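FOR IMMEDIATE RELEASE

Dogar Stationery Library opens a second branch in Didton this July

DIDTON -- I'm Talha Satti, and I run the Dogar Stationery Library, so you're getting this one straight from me. We're opening a second branch in July, at the old Cekine shopfront on the Didton high street, and I'm pretty chuffed about it!

If you haven't come across us before, we work like a toy library but for desk gear. You pay $65 a year and borrow what you need: good scissors, drawing sets, guillotines, label makers, laminators, fountain pens if you want to see whether you like them before you spend real money. Pens, markers and paper you can buy by the single piece, so a parent who's been asked for one blue marker doesn't have to come home with a packet of twelve.

The first shop, over in Endidow, has 690 members now. A good few of them drive across from Didton and have been telling me (cheerfully, most of the time) that they'd rather walk. Fair enough. We started looking at leases last spring and the Cekine place came up just as I was ready to give up on the idea.

It's a lovely old room with tall windows and a floor that slopes a bit towards the back door. We'll have 2,000 items on the shelves for opening day, and the borrowing side will be organised by colour, the same way we do it in Endidow, so members can find their way around either shop. 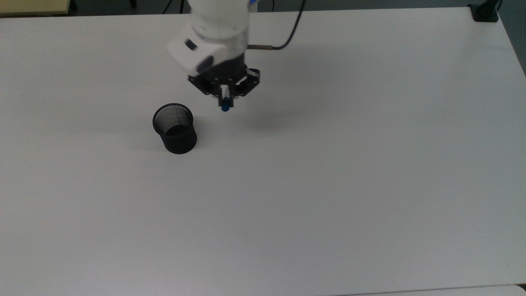 The refill bench is coming too. Bring in your dried-out whiteboard markers and empty cartridges, and we'll top up the ones that can be topped up and send the rest off for recycling. It's free for members and a gold coin for everybody else. Teachers, please bring the whole box -- you won't be in anybody's way.

Haris Gilani is going to manage the new branch. He's been behind the counter at Endidow for 2 years and he knows more about paper weights than I ever will.

"People come in for a glue stick and stay for half an hour trying nibs," Haris says. "I'd like Didton to have plenty of room for that, so we've put the test table right near the door."

Doors open at 9 am on opening day, with free lettering lessons through the morning and a cuppa for anyone who turns up. Kids are welcome, and so are dogs if they're okay with a crowd. Current members can use their card at both shops from the first day and don't need to sign up again. New members who join at Didton in July get a notebook, lined or plain, your pick.

Media are welcome to come through before we open. Ring the Endidow shop and ask for me, or for Haris if you want to talk about paper.

ENDS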